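# "We Printed the Correction Bigger Than the Story"

The editor of the *Cunville Lantern* answers her own phone, and when I rang to ask for an hour she said I could have two if I didn't mind her stuffing envelopes. I didn't mind one bit! I've been reading the Lantern since a cousin started mailing it to me, and I think it's the most enjoyable small paper in the state. She had one condition, that I leave her name out of it, because she thinks editors get too much ink already.

So we sat in the back office over what used to be a shoe store, with the May issue going out and a radio on low, and talked about media columns. The Lantern has one. It's called "Second Read," it runs on page 6, and every week it takes apart how the local press (the Lantern included) covered something.

"People told me it was suicide," she said. "We've got one competitor, one radio station and a newsletter. You can't be a media critic in a town where you see all your subjects at the same gas station. But I'd grown up reading press columns in the big city papers, and I loved them. I loved the gossip and I loved the math. Somebody would sit down and count how many quotes came from the same guy."

The first one to make a splash was about parking meters. The radio station had run a string of segments on the town's meter contract with a company called Zosis, and every segment used the same spokesman. Then she checked her own paper's coverage and found the same spokesman in that too.

"I was so mad," she said, laughing. "I had this beautiful column, all pointed at the radio people, and there we were. We'd done it worse. So I rewrote the top and put us first."

She got 80 letters, which for the Lantern is a flood. A few canceled. Most wanted more, and one reader sent in a scrapbook of every headline she had ever disliked, with notes in the margin. (I was shown the scrapbook. It is magnificent.) 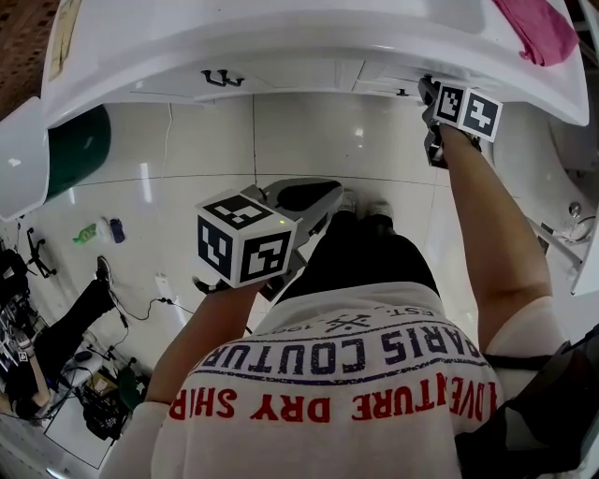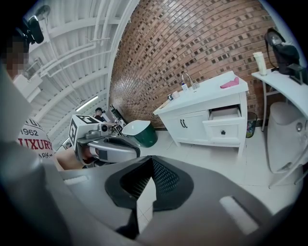
I asked about the correction, naturally. Anyone who follows small papers knows about the correction. Last winter the Lantern reported that the Hendriks bakery was closing, when it was only moving across the street. The story had been four paragraphs. The correction took up most of the front page, with a hand-drawn map.

"We printed the correction bigger than the story," she said. "I'd do it again tomorrow. They'd had customers coming in to say goodbye! Somebody brought flowers. You don't fix that with two lines under the tide table."

Did it cost her anything?

"An ad, that week. I pulled it to make room and I had to call the advertiser and explain. He thought it was funny. The week after, he took a bigger one."

The Lantern prints 617 copies, up from 400 when she took over, and she'd like it known that the extra readers didn't come from a giveaway or a contest. She puts it down to the crossword, which is written by a retired bus driver and is extremely hard. I put a lot of it down to "Second Read." We argued about this for a while and I don't think either of us budged.

What does she make of the newer outfits? I brought up Tonari, the neighborhood newsletter that lands in inboxes before breakfast and has been beating everyone to the planning board stories. I expected a little grumbling and got the opposite.

"Oh, I read it first thing, before I've got my shoes on. They're good. They had the library budget a full day ahead of us and they had it right. I wrote a column saying so, and then I wrote one saying their headlines are terrible, and they wrote back saying ours are too long. This is the most fun I've had in years."

She'd like to see more of that back-and-forth. Her complaint about local news is that everybody is so polite about each other's work that readers can't tell what is well reported and what was copied off a flyer. She keeps a folder of flyers that have run as news, word for word. A good number are from the Lantern, before her time and during it.

By then the envelopes were done and she had the next column up on her screen. It's on how the town's outlets covered the high school musical, and it opens with the Lantern misspelling the name of the show. She read me the first paragraph out loud, stopped, changed a comma, and read it to me again.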